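# How to Test Whether a Robot Arm Can Clear Your Sink (Start in Simulation!)

Every February, when the dishes seem to pile up fastest, somebody writes to ask me whether a machine can do them yet. My short answer is "one cup at a time, with supervision," and the long answer is this page, which I hope saves you a few evenings. I'm going to walk you through the cup-and-sink test the way I set it up for my own kitchen project, Clidudia, and you can do the whole thing on a computer before you spend a dime on hardware.

## What you'll need

- A simulator you're comfortable in (use whatever you already know, really)
- A kitchen model with a counter, a sink and a faucet
- An arm model with a simple gripper
- One cup, no handle to start with
- A notebook, paper or otherwise

I keep a couple of kitchens handy, and the one I call Wilstead is my favorite for this because the faucet sits right where an arm wants to go. Real kitchens are like that too!

## Step 1: Decide what "done" means

Write this down before you run anything. For me, a try counts when the cup leaves the sink, lands upright on the counter, and stays put for 2 seconds after the gripper lets go. If you skip this part you'll find yourself being generous around the fortieth try (I certainly was), and then your numbers won't tell you much.

## Step 2: Place the arm

Put the base in front of the lower cabinets, close enough that the hand can reach the back of the basin without the elbow going perfectly straight. Swing it through the whole reach by hand first and watch the faucet. My early layouts bumped the spout over and over, and moving the base a few inches sideways fixed more than any clever planning did.

## Step 3: Practice the way in

Bring the hand in high, stop over the rim, then go down. It's slower, and you'll be tempted to cut the corner. Please don't, at least until you have a good long run of clean tries behind you.

## Step 4: Grip, lift, set down

Close the fingers gently on the side of the cup. A see-through cup is harder than a solid one if your arm is finding things by camera, so try both kinds. Lift straight up until you've cleared the counter edge with room to spare, and only then travel. Choose a bare patch of counter for the landing, well away from cutting boards and anything else that could tip it.

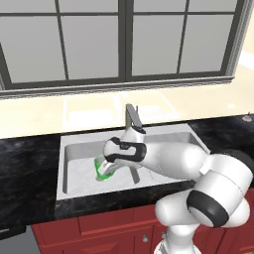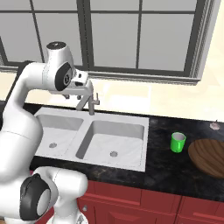 *The Clidudia arm at the sink, simulated. First picture: gripper on the green cup down in the basin. Second picture: gripper up by the faucet, with a green cup on the counter to the right of the sink.*

## Step 5: Run it, and then run it again

I ran 763 tries over one long winter. With the cup always starting in the same spot, 95 percent of them met my rule. Once I let the starting spot wander, it dropped to 80 percent, and I'd trust that second number a good deal more if you're wondering about your own kitchen. Write down each miss and what kind it was: bumped the faucet, slipped, tipped over. When one kind keeps showing up, go back to the step it belongs to and fiddle there before you touch anything else.

— Wendell Achterberg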